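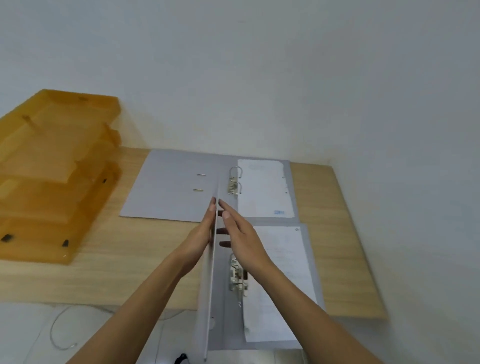

Astuces d'atelier : les papiers du robot, comment ne pas y laisser ses soirées

Mis à jour le 24 mars 2022

Écrit vite entre deux soudures, désolé pour le style. On monte un bras à cinq axes sur rail à l'atelier partagé de Nilledville, nom de code Ruawai, cartes moteur Galta, variateurs Vutura d'occasion. On est plusieurs dessus, jamais les mêmes soirs. Les fichiers, ça va, tout est sur le dépôt. Le papier, c'était le bazar. Donc, ce qui marche chez nous.

Classeurs à levier, pas de chemises. Une chemise ouverte sous un bras en cours de réglage, les feuilles partent au premier courant d'air. Dans un classeur à levier ça tient ouvert à plat et on garde les deux mains pour le multimètre.

Les gris : câblage et essais. Le blanc : mécanique, plans cotés, listes de vis. La couleur suffit, on ne lit jamais la tranche quand on est pressé. Étiqueter quand même. Au feutre, l'imprimante à étiquettes est toujours vide.

Trier classeurs fermés, ça ne donne rien. Les ouvrir tous, côte à côte, et passer les feuilles de l'un à l'autre. Un bureau dégagé, pas l'établi : il y a de la limaille sur l'établi, et la limaille finit dans les anneaux, puis sur les cartes. Vécu.

Avant de refermer le levier, repousser toute la pile vers le dos. Sinon la page du dessus se coince dans l'arceau et le trou se déchire. Pour les pages qui servent tous les soirs (brochage, table des adresses), œillets de renfort dès le début. Une fois déchiré, c'est scotch, et le scotch colle à la page d'aprés.

Classeur trop plein = levier qui force = anneaux qui ne tombent plus en face. Limite chez nous : 100 feuilles pour le câblage. Après, on sort les vieilles versions. On ne les jette pas, on les met dans le bac du bas.

Les bacs à courrier. Trois étages, orange, translucides, on voit s'il reste quelque chose dedans sans se lever. Haut : à faire ce soir. Milieu : à vérifier par quelqu'un d'autre que celui qui a câblé. Bas : périmé mais on garde. Le bac du milieu est le seul qui compte vraiment. Rien ne passe sous tension tant que la feuille y est encore.

Feuille de câblage, ce qu'on écrit dessus :
numéro du fil, couleur, section
borne de départ, borne d'arrivée
nom de celui qui l'a posé
date, même au crayon

Le numéro du fil, c'est le même sur la gaine thermo et sur la feuille. Ça paraît idiot à dire. On a eu deux fils 73 sur le même faisceau, un pour le frein, un pour la fin de course. Wiremu Rakena a mis la soirée à trouver. Depuis, on tient une page de garde avec les numéros déjà pris, on barre au fur et à mesure.

Crayon pour les réglages, stylo pour le câblage. Un gain ça bouge tous les jours, un fil non. Enfin normalement.

Codes d'erreur : le variateur crache un nombre et rien d'autre. Le 2829, chez nous, voulait dire codeur branché à l'envers. Ne pas faire confiance à sa mémoire, une page « erreurs vues » tout devant dans le gris des essais. Code, axe, ce qu'on a fait, est-ce que c'est revenu. Elle remplit 21 lignes depuis janvier et elle nous a servi plus souvent que la notice.

Doc constructeur : n'imprimer que ce qu'on touche. Brochage, couples de serrage, schéma d'arrêt d'urgence. La notice complète reste sur le portable. L'arrêt d'urgence par contre toujours sur papier, toujours en première page, et une copie scotchée dans l'armoire.

Quand on modifie un plan, l'ancien sort du classeur AVANT que le nouveau rentre. Dans l'autre sens on se retrouve avec les deux, et c'est l'ancien qu'on lit. La platine du poignet a été percée deux fois comme ça, elle sert de cale porte.

Ranger les classeurs à la fin, même à minuit. Debout contre le mur ça passe pour la nuit, mais fermés, sinon les covers se voilent (couvertures, pardon, trop de forums anglais) et le levier prend du jeu. Les plans cotés restent à plat quand on bosse dessus, bien en face de soi, le reste poussé sur les côtés. 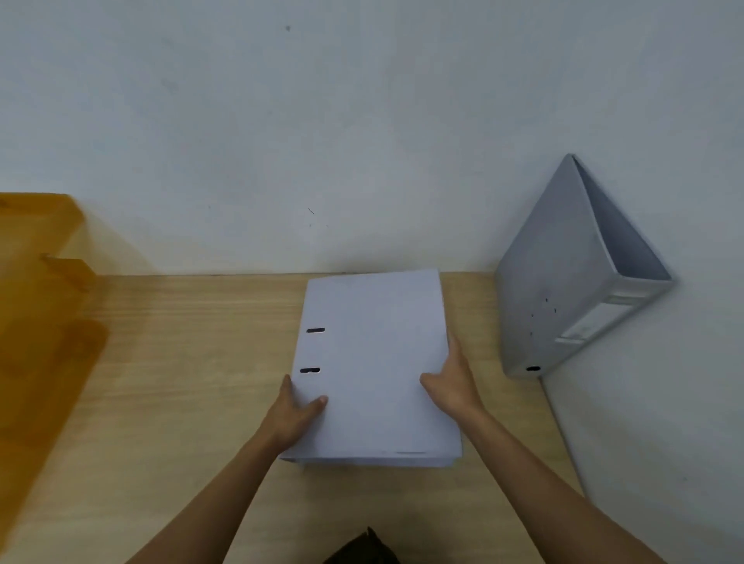 Ngaio Waaka : D'accord sur presque tout, sauf les plans mécaniques en feuilles perforées. Les trous tombent toujours dans une cote. Chez nous c'est pochettes plastique pour la mécanique, et perforé seulement pour le câblage. Et pensez à mettre l'indice de révision en haut à droite, en gros, on le voit en feuilletant sans sortir la page.

Bien vu pour l'indice, adopté. Les pochettes j'ai essayé : elles glissent, elles brillent sous la lampe et personne ne réécrit dessus, donc les corrections se perdent. Je laisse une marge de perforation plus large dans le gabarit du plan, réglé une fois pour toutes. Pour les pages grasses (réducteurs) oui, pochette.

Encore deux trucs en vrac.

Le carnet d'essais ne quitte pas l'atelier. Kam-wah Hsiao l'avait emporté pour recopier les gains au propre, trois soirs sans pouvoir rien régler. Photo au téléphone et on laisse le carnet là.

Nouveau venu sur le projet : on ne lui donne pas de fer à souder le premier soir, on lui donne un classeur et le faisceau, et il vérifie fil par fil. Il apprend la machine et il trouve des fautes. Toujours.

Reste à faire : les intercalaires par axe, et la liste des connecteurs du rail. Si quelqu'un a un gabarit propre pour les connecteurs, je prends, le mien est illisible.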